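**Progress report, 10/11/2020**
**Prirnanmont agent outreach project, second funding period**

When we wrote to you in May we had a plan, a half-finished sign-up form and a lot of nerves. We're very happy to report that the program is up and running, that agents are using it, and that a couple of parts are going better than we dared to put in the proposal!

As a reminder, your grant pays for the shared marketing support we offer to independent real estate agents in Prirnanmont who are in their first years of practice. Cardoso runs the training side and we handle the mailings, the listing pages and the follow-up.

**Who has signed up**

We set out to enroll 30 agents and we have all 30. Most of them work alone or with one partner. A few came over from larger brokerages and were used to having postcards and signs handled for them, so the first month was a bit of a shock (one asked us who ordered the pens). The newest agents have turned out to be the keenest. They fill in the monthly log on time, they ask for the numbers, and they call us when the numbers look off.

Two agents left the program over the summer. One moved out of the area and the other joined a franchise with its own materials. Both places were filled from the waiting list within the month.

**Mailings**

The neighborhood mailer has gone out on schedule every month. We moved to a smaller card in the second round, and the money saved on postage went straight into a wider mailing area on the east side, where we had hardly any reach before. Agents each pick one street group and stay with it. We're pleased with that decision. People in those streets are starting to call the agent by first name, and 17 of our agents have now had at least one listing appointment they trace back to a card.

We did have a bad print run in the second month. The phone numbers on one batch were set in a gray so pale that you had to tilt the card to read them. The printer redid the batch at no charge, and we now ask for a paper proof every time.

**Listing pages and the Drinder switch**

We moved the contact lists out of spreadsheets and into Drinder. It took longer than planned, mainly cleaning up duplicate addresses, and we'd put aside more hours for it if we were starting over. Now that it's done, it's a joy to use. An agent can see in one place who opened an email, who came to an open house and who hasn't heard from us since spring.

The listing pages are built in Zumico. Each agent gets a page with a short bio, current listings and a form for a free home value estimate. The forms bring in more leads than anything else online, and they're cheap to run. The seller checklist on each page gets far more traffic than the bios do, so we're adding a second checklist for people moving out of a long-time family home, covering closets, spare bedrooms and what to sort before the first showing. 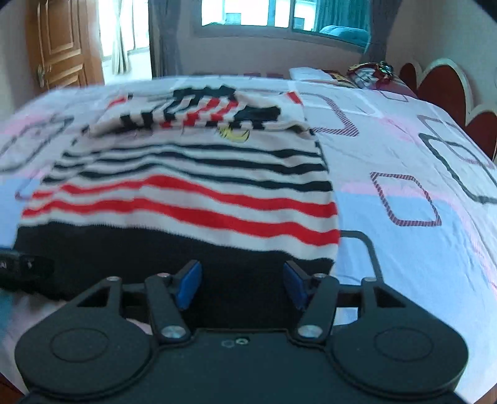 Response time still needs work. We asked agents to answer every form within 60 minutes during business hours, and too many are answering at the end of the day. Cardoso is adding a short session on this to the next training block, and we're testing a text alert with the agents who are out on showings most of the time. Early signs are good, and the agents like it, which helps.

**Budget**

Spending is on plan overall. Printing came in under, Drinder setup came in over, and the two nearly cancel each other out. We'd like your approval to move what's left in the printing line to yard signs, which agents have asked for again and again. The full breakdown is in the attached spreadsheet, second tab.

**What's next**

- Finish the second seller checklist and add it to every agent page
- Run the response time session and report the before and after figures
- Start the past-client letter, which slipped from the last period
- Send all agents the year-end survey on what they spent themselves, in money and in hours

The survey is the piece we're most excited about. We have good records of what we spend on each agent but only a rough picture of what they put in on their own, and several of them suspect it's more than they'd like to admit. We'll share the results with you as soon as they're in. Please let us know about the signs when you can, as the supplier is holding our quote until the end of the month.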